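8 June 2025

Long day. Keys again. Started before breakfast, wrists already sore from yesterday so taped them up and got on with it.

Target for the Osteston batch is 200 good ones and we are at 211 recorded, sounds great until you take out the bad ones. Threw out a whole run this morning because I kept letting go too early with the left. My fault, not the arms. Tullach wants the motions slow and "unhesitating" and I hesitate constantly. Try moving a key ring by remote with over a second of lag when the network sulks.

Lag was better after lunch. Moved the router onto the shelf, should of done that in February.

Found a trick — come in from the side with the right hand, low, and wait. Don't chase the rings. They swing, you chase, they swing more. Count to 3 in my head and then go. Wrote it on a sticky note for the next shift, which will be ignored.

Foam on one of the fingers is getting ragged near the plate. Emailed Gollident about spares, 2 weeks they say. Hm.

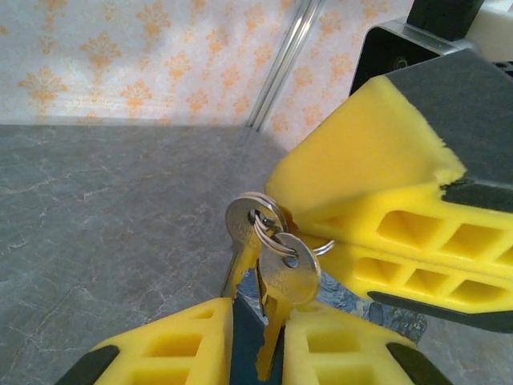

Left hand holding, right hand coming in. Wrist view.

Still have to label everything tonight, start and end of each grasp. Paredes job starts after this one, folding apparently, teh thing I'm worst at. Hands smell like rubber from the controllers. Need milk. Need to call the dentist too — forgot again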